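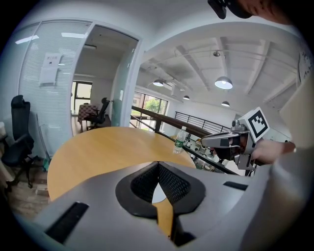 Questions d'élèves à Ivura : lisez-moi

Bonjour et bienvenue ! Vous êtes dans le dossier des questions que des collégiens et des lycéens m'ont posées pendant les sessions de chat Ivura, avec mes réponses (parfois tapées à toute vitesse, pardon pour les coquilles). Je travaille sur la cicatrisation des plantes, surtout la tomate, et je ne m'attendais pas du tout à ce qu'on me demande si une courgette a mal quand on la coupe. On me l'a demandé 4 fois !

Ce qu'il y a dedans

585 questions, une par ligne, dans le fichier questions.csv. Les colonnes : numéro, niveau de classe, thème, question, réponse, et une colonne « suite » quand l'élève a relancé. Sur le total, 78 sont restées sans réponse de ma part, soit parce que le chat fermait, soit parce que je n'y connais rien (les trous noirs, désolée, vraiment pas mon rayon). La case réponse est vide dans ce cas, je n'ai rien inventé après coup.

Les thèmes, je les ai mis à la main : plantes, métier, études, animaux, espace, divers. « Divers » est énorme. J'ai essayé de le découper et puis j'ai laissé tomber au bout d'une soirée.

D'où ça vient

Les sessions ont eu lieu de septembre à mars, avec des classes inscrites par le collège Dovier et le lycée Stalbridge. Les élèves écrivaient sous pseudo. J'ai quand même retiré 66 lignes où quelqu'un donnait son prénom, celui d'un copain ou le nom de sa prof, et ces lignes ne sont pas comptées dans les 585.

L'orthographe des élèves est restée telle quelle. Si vous faites du traitement de texte automatique, prévoyez large : « photosynthèse » existe en une quantité impressionnante de versions et j'ai une tendresse particulière pour « fautosintèse ».

Pour ouvrir le fichier

Encodage UTF-8, séparateur point-virgule. Les retours à la ligne dans les réponses sont remplacés par une barre verticale. Si les accents sortent bizarrement dans votre tableur, passez par l'import au lieu du double-clic. Le script ninh.py (Ninh, c'est le petit nom de mon outil de tri) sort les questions par thème et par niveau, il tourne avec un Python récent et rien d'autre.

Ce qui cloche

Le niveau de classe manque souvent au début, le formulaire ne le demandait pas encore. Il y a aussi des doublons, quand plusieurs élèves d'une même classe collaient la même question préparée en cours. Je les ai gardés, ça peut intéresser quelqu'un.

Réutilisation

Servez-vous pour vos cours, vos ateliers, vos clubs de sciences, en citant Ivura. Pour un usage commercial, écrivez-moi avant. Et si vous repérez une bêtise dans une de mes réponses, dites-le-moi avec le numéro de la ligne, je corrige à la prochaine version !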